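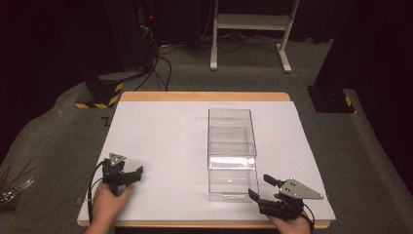 Most of last semester went to learning how slow you have to move, one student from the January group told us, and after that it got interesting. She had never touched a gripper before she signed up, and she plans to come back this spring.

The Ukby Student Robotics Project is looking for 13 participants for its spring session. The session starts the week of Monday, April 7, 2025. It is open to anyone enrolled at Ukby Community College, full time or part time, in any major.

Print this page | E-mail this page

What you will do

Participants work with a pair of hand-held grippers at a table and repeat short handling tasks. The tasks use boxes, lids and small parts. Each run is recorded, labeled and checked by a second student. The recordings go toward the project's entry in the Hitov Cup, a student competition in two-handed manipulation.

The January group completed 396 usable runs. The goal for this session is 2,000. Clear plastic parts are the main focus this time, because our current model does poorly on them.

Time and pay

Shifts are two hours, up to three shifts a week. You will be paid $185 for each full week of three shifts. Partial weeks are paid by the shift. Students in the Dusberg automation class may take lab credit in place of pay, but not both.

Requirements

You must be at least 18 and able to stand for an hour at a time. You need the use of both hands. Left-handed applicants are welcome. No programming is needed for the recording shifts. If you would like to help with training the model, say so when you apply and list any courses you have taken.

Training takes one afternoon and is paid as a shift.

How to apply

Pick up a form at the front desk of the Liyanage Building and return it there. Put your available hours on the back. Applicants will hear from us by e-mail either way.

Filed under: Student Jobs, Clubs & Competitions

Comments (3)

tmk88: Can you do this if you're only taking one class?

Ukby Robotics: Yes, part time is fine.

gradinmay: Did the January group and liked it. Wear comfortable shoes.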